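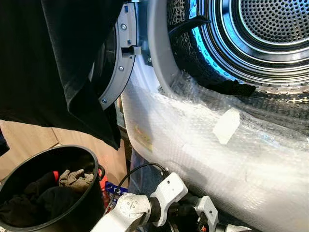 Lieselotte Meinecke maintains that a mesh bag is where a bra goes to be forgotten, that she has owned six and lost five, and that anything too precious for the drum should be washed in the sink by the person who was foolish enough to buy it. I have done it her way. I have stood at the sink at ten at night, wringing out a camisole like a man strangling an eel. I went back to the bags.

## Washing things in mesh bags without making it worse

### What you need

- A front loader
- One or more mesh bags, fine net for anything with hooks or lace, coarser net for socks and sturdy stuff
- Liquid detergent
- A towel you don't love
- A drying rack

The bags don't have to be fancy. Mine came from the discount table at Reinholz, and they have outlived a blender and two kettles. Check the zipper before you buy. If it sticks in the store it will stick at home, with your tights inside.

### 1. Sort before you bag

The bag protects what's in it from everything else in the drum. It does nothing to protect the contents from each other. Put a hooked bra in with a pair of tights and you have built a very small arena.

Hooks get fastened. Zippers get zipped. Straps that come off should come off, and go in a sock bag or in a dish on top of the machine, where you will find them next spring.

Dark things go with dark things, bag or no bag. Net is full of holes, and dye is aware of this.

### 2. Don't stuff it

Half full is good. Two-thirds is pushing it. You want to be able to pinch the bag in the middle and feel your fingers meet, more or less. A full bag turns into a cannonball during the spin, and the clothes in the center come out with the detergent still in them.

One sweater to a bag. I know it looks wasteful. Rainer Kasten once got three into one and took out a single object that he described as a saddle.

### 3. Close it, and deal with the dangly bits

Zip the bag all the way and tuck the pull under the little elastic loop, if it has one. If the loop has given up, a plain rubber band or a safety pin through the pull will do.

Then look for straps. Plenty of bags have a hanging loop or a carry strap, and those wander. Tie a long one in a loose knot, or push it inside before you zip. A fraying strap end should be trimmed. On a nylon one you can seal the cut with a lighter – over the sink, briefly, and nowhere near the bag you just filled.

### 4. Load the drum

Before anything goes in, run your hand around the inside. Coins, hairpins, the odd screw. Also check the fold of the rubber seal, if yours has a deep one, where single socks go to retire.

Put the bag in first, toward the back, then add loose laundry on top. Two or three towels or T-shirts make good company. Jeans do not. A bag washed alone tends to sit on one side of the drum, and the machine either refuses to spin or tries to walk into the hall.

Now check the opening all the way round, especially the bottom edge. Anything hanging over the lip has to be pushed in: bag corners, sleeves, straps most of all. A strap caught in the door will hold the seal open just enough to let water out onto the floor, which you'll discover in your socks. While you're at it, take down whatever you have draped over the door. I use mine as a coat hook too, and have shut a good shirt in it more than once.

### 5. Pick the cycle

| What's in the bag | Water | Spin |
|---|---|---|
| Bras, lace, tights | Cold | 500 |
| Wool marked washable | Cold, wool cycle | 500 or less |
| Socks | Whatever the rest of the load wants | Same |
| Anything marked dry clean only | You were told | – |

Use less detergent than the cap suggests. Powder likes to collect in the seams of a fine net, so I stick with liquid. Skip the softener on anything stretchy.

If your machine has a delicate program, its lowest spin is the one you want. Mine has a setting so gentle that I suspect it simply talks to the clothes.

### 6. Get it out again

Take the bags out as soon as the cycle is done. This is the step Lieselotte's five bags failed at, whatever she tells you. A wet bag left in the drum from Tuesday will smell like a pond by the weekend, and you will have to wash the lot a second time.

Empty every bag right away. Reshape cups with your fingers, lay knits on the towel, roll it up and lean on it. Tights can go over the rack. Nothing stays in the bag to dry.

Turn the bag inside out, shake the lint off and hang it up by its loop. Leave the machine door open for a few hours too.

### Odds and ends

**The bag has a hole.** Sew it up with ordinary thread if it's smaller than a shirt button. Any bigger and it becomes a bag for onions.

**The zipper pull came off.** A paper clip works until it rusts. A bit of cord is better.

**Can the bag go in the dryer?** Some can, on low. Read the tag. I once melted one onto a pillowcase and still use the pillowcase, on the side that faces down.

**Will this save a sweater that already shrank?** No. Find a smaller friend.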